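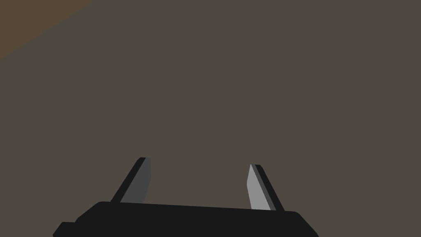
## February, wrist view check in sim, 14:20

Background set to plain grey-brown, nothing placed on it, fingers open. I want the policy's behaviour with no target in view before we go back to the Horik objects.

Setup:

- Nelik build 961, wrist camera only
- 100 episodes, 5 seeds
- same checkpoint as the Plaltside runs
- no texture randomisation

The right finger's inner face renders a good deal paler than the left. Shadows from the fingers don't show on the surface at all. Both worth fixing, but not today, as I don't want to change the lighting halfway through a set.

Result: the gripper should stay open and hold position. It did on 3 of the 5 seeds. On the other 2 it drifted down and closed on nothing in most episodes. Joint logs look clean, so I don't think it's the controller.

My guess is the left/right brightness difference. The Kravchuk set was lit evenly and the encoder may be reading the pale face as the near side of an object. Can test by mirroring the input and seeing if the drift changes side.

To do:

- mirrored run, the 2 bad seeds first
- then move the light overhead, repeat all 5
- faint olive band in the top left corner, find out if it's a second plane or just shading
- save the close command per step, currently only the final one is kept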